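June 25, 2023

# Open day at the Paltumell shared workshop

I drove out to Paltumell on Sunday for their open day. The workshop takes up the back two bays of an old tire shop, and there is no sign on the street side. Parking is along the fence. Doors opened at ten and I got there a little after eleven.

I mostly went for the cooler project, which I had been reading about on the members' mailing list since November. The short version is that four members want a robot arm to restock and pick from an ordinary shop cooler, using parts they can buy or print. They call the project Kubo. Entry was free, and there was a jar for the coffee.

The front bay is wood and metal. Two people were turning bowls and a third was fixing a bandsaw guide. I stayed for one bowl and went through to the back.

## The arm

Tegan Tawhiri did most of the talking at the Kubo station. The arm was bought used from a packaging plant that was closing a line. It came without a controller cabinet, and Mathias Zaugg spent most of the winter getting a replacement to talk to the joints. He still keeps a notebook of the error codes, and let me page through it. The gripper was the second big job. The first set of fingers was too stiff and marked the bins. The set on the arm now is their third version.

The way they work is slow and sensible. One person picks a bin, another drives the arm by hand to the right spot, and the position gets saved. Then they run it back at low speed with someone on the stop button. Isla Kingi had the button while I was there. She said they run each new position 21 times before they trust it, and if it misses once they start over.
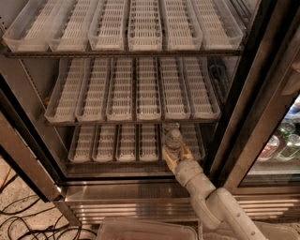 *The Kubo arm at the bottom shelf of the cooler.*

I asked why they use bins at all, when a shop would just put bottles on the shelf. Tegan said the bins came first. The group wanted something with a straight front edge the gripper could line up with, and the slotted inserts give them a regular pattern to check position against. Bottles are on the list for later. Chibuzor Ibrahim thinks they should skip bottles and go to cartons. The two of them have clearly had this argument before.

Clear plastic has been a headache. The depth camera they tried in the spring saw straight through the bin walls and reported the rear of the cooler instead. They got around it by having the software look for the white inserts and ignore the rest. Chibuzor showed me the before and after on his laptop, and the difference was plain even to me.

The other problem is reach. The lowest shelf needs the wrist turned upright with the gripper just under it, and there isn't much room to do that without hitting the shelf above. Mathias wants to raise the base by 42 millimeters. That means remaking the mounting plate, so for now they live with it.

## What it cost

The group has spent $1000 of workshop money so far, plus whatever they put in themselves, which they did not want to add up. The cooler was a donation from Vaswood, a grocery wholesaler that rents a unit on the same road.

## The rest of the visit

Leonie Tomoana runs a smaller bench next door to the arm, where people can build a two-joint desktop arm from a kit of printed parts. It takes an afternoon. The Saturday class holds 14 and was already full through the end of July. I put my name on the waiting list.

Lunch was sausages in bread from a grill by the roller door. Cold drinks were a dollar.

I went back for one more look at Kubo before leaving. They had stopped for the day by then and Mathias was typing up notes. Anyone can visit on Thursday evenings from seven, but Tegan asked that people email first if they want to see the arm move, as some weeks it is all software. Bring closed shoes. They turned away a man in sandals while I was signing out.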